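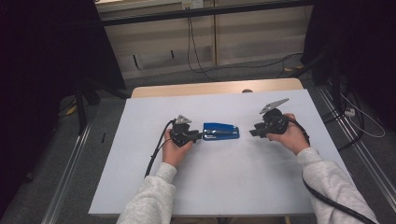
18 June 2024 would be the lab habit, but the handbook wants it as June 18, 2024, so that is how it goes in.

Atville student manipulation project, bench notebook. Task 4, stapler, two-handed.

Status at start of session: 288 usable episodes against the 500 we put in the Breltar challenge entry. Tasks 1 to 3 are finished and uploaded. The whole set, all tasks together, stands at 3,654 episodes, of which 947 are still unlabelled. Labelling is a separate job and I am not touching it until the stapler is done.

Setup for this task. White board square to the front of the table. Stapler on its side of the centre line nearest the back, long axis across the board, blue body, same one throughout. Operator stands at the front with a gripper in each hand, starts with the jaws facing inwards, one either side of the stapler, and holds still for a slow count of two before moving. Cables go back over the wrists or away over the board, whichever keeps them clear of the object. Curtains drawn both sides.

Definition of the task, copied from the entry form so that we all stop arguing over it: left gripper steadies the stapler, right gripper turns it end for end, both release, both return to the start pose. An episode ends when the grippers are back. If the stapler leaves the board the episode is void and does not go in the failures folder. Drops on the board do go in the failures folder.

Points from going through the earlier episodes:

1. Start pose drifts. In the March batch the left gripper started well forward of the right one in a good part of the recordings and the policy learned it. When we ran the trained model it moved the left arm forward before doing anything else. We want variation in the start pose, but on both sides.

2. The Widus tracker loses the right hand when the wrist is rolled outwards past the vertical. The pose jumps, then recovers. Anything with a jump in the first half of the reach should be thrown out. A jump after release can be trimmed.

3. Wrist view and head view are out of step by a frame or two at the start of each recording. Pacheco script now shifts the wrist stream to match. Run it before labelling, otherwise the contact marks land early.

4. Glossy plastic. Exposure on the wrist cameras must be locked. On auto it hunts as the gripper closes in on the white board, and the blue changes shade between one half of an episode and the other.

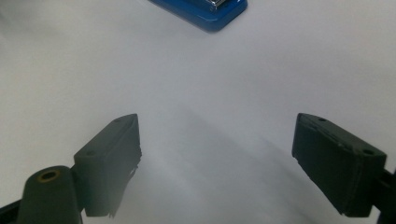

Wrist view, fingers open, stapler still well ahead of the pads.

The distance in that view is a fair illustration of the approach problem. With the object so near the top of the picture, the model has very little of it to go on and leans on the head camera. Two ways to deal with this: tilt the wrist camera up a few degrees, or start the grippers closer in. Tilting means recalibrating everything and would make Task 4 inconsistent with Tasks 1 to 3. Starting closer costs nothing but shortens the reach. My preference is to leave the camera alone and record a mix of near and far starts, noted in the log as N or F.

Same view shows shadow between the fingers on the board. It moves with the hand. I did wonder whether the model was using it as a depth cue, which would explain why the run with the second lamp went so badly. Worth a proper test: same start poses, lamp on and lamp off, no retraining in between. Not today.

Finger pads: check the screws before each block. One of the pads worked loose during Task 2 and we lost a block to it. Spares are in the drawer with the hex keys - please put the empty packets in the bin and not back in the drawer.

Log format for this task is date, operator number, block, N or F, void or keep, remarks. Remarks can be blank. Operator number cannot.

To do:
Second operator to record at least one full block, left-handed if possible.
Rerun the Pacheco shift on the March files.
Ask Breltar whether void episodes have to be declared.
Lamp test, once the count is at 500.
Copy the stapler definition on to the card by the table.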